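Gripper Safety Checklist — Shrink-Wrapped Tube Handling
Workudus packing bench, Grenalus hand-held gripper
Recheck after slip fault, November

Reason for check: tube slipped out of the pads during a lift and landed on the bench. No one hurt. Tool was tagged out until this sheet was done. Please read the comments as well as the marks, there is some really good stuff in them this time!

Marks: OK / FIX / WATCH / N/A

SECTION A — BEFORE POWER OR PICKUP

A1. Tag removed only by the person doing the check — OK

A2. Bench clear, nothing stored under the lift path — OK
Comment: Much better than last month. Two spare trays used to live there and I moved them to the lower shelf. Let's keep it that way.

A3. Safety glasses on — OK

A4. Cut gloves on for handling broken or split tubes — N/A
Comment: No split tubes in this run. Gloves are in the top drawer, new pack opened.

A5. Previous fault note read — OK
Comment: Whoever wrote up the slip did a great job. Time of day, which hand, how far up the tube the pads were, all of it. 1300 on the clock, right after the lunch changeover. That made the whole recheck quick.

SECTION B — PADS AND FINGERS

B1. Pad faces clean, no film scraps, no glue — FIX, then OK
Comment: Found it! A curl of clear film was stuck flat on the left pad face. You can't see it head on, you have to tip the tool toward the light. Film on film is slick as ice. Peeled it off, wiped both faces, let them dry. I am fairly sure this was the main cause of the slip.

B2. Pad faces meet evenly when closed — OK
Comment: Paper strip test, same pull top and bottom.

B3. Pad screws snug — FIX, then OK
Comment: One on the right pad took a quarter turn. The rest did not move.

B4. Threaded inserts seated, no spin — OK
Comment: These were my favorite change from the Brakico refit. Screws bite the same every time now.

B5. Wear on pad corners — WATCH
Comment: Light wear only. Fine to use. Look again at the next 800 cycle check, don't wait for the one after.

B6. Cracks in finger arms — OK
Comment: Flexed by hand and checked with a flashlight near the base.

SECTION C — GRIP TEST WITH WRAPPED TUBE

C1. Close on the lower part of the tube, wrap left on — OK

C2. Hold upright for a count of 26 — OK
Comment: Yes, 26. It is the longest hold in the packing cycle plus a bit, and it's been on the sheet forever.

C3. Gentle twist by hand, tube must not turn inside the pads — WATCH
Comment: The tube itself held. The wrap slid a little over it, and that is a different problem. With loose film the pads can have a perfect grip on the plastic and a poor one on the tube. Once I felt it I could make it happen again and again — super useful to know. Try it yourself on a scrap tube before your shift.

C4. Tilt test, small lean to one side and back — OK
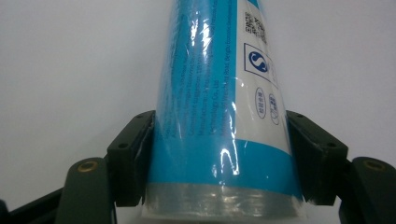
Item C4, tube leaning in the pads with the shrink wrap on. Note the creases in the film.

C5. Release over the soft tray, film does not cling to either pad — OK
Comment: Clean release on every try after the wipe. Before the wipe, the left side hung on for a moment.

C6. Label side not scuffed by pads — OK

SECTION D — STOP RULES

D1. Stop and tag out if the tube drops, even from a low height — read and agreed

D2. Never catch a falling tube with your free hand — read and agreed
Comment: Let it go! The tray is there for that. A dented tube is no big deal.

D3. Keep fingers away from the closing pads while seating a tube — read and agreed
Comment: Hold the tube up near the top and come in with the tool from below. Feels odd the first few times, then you won't want to do it any other way.

D4. Set very loose wraps aside in the Rungrueang bin — read and agreed

SECTION E — ACTIONS LEFT OPEN

E1. Add pad wipe to the start-of-shift list, with a second wipe after lunch.
E2. Put a small lamp at the left end of the bench so film on the pads shows up.
E3. Try the ribbed pads from the spares box on wrapped tubes. I can't wait to test these. Results go on the back of this sheet.
E4. Full pad swap at 1000 cycles, sooner if B5 goes to FIX.

Result: tool back in use, with WATCH on B5 and C3.
Next check: at 800 cycles, or right away after any drop.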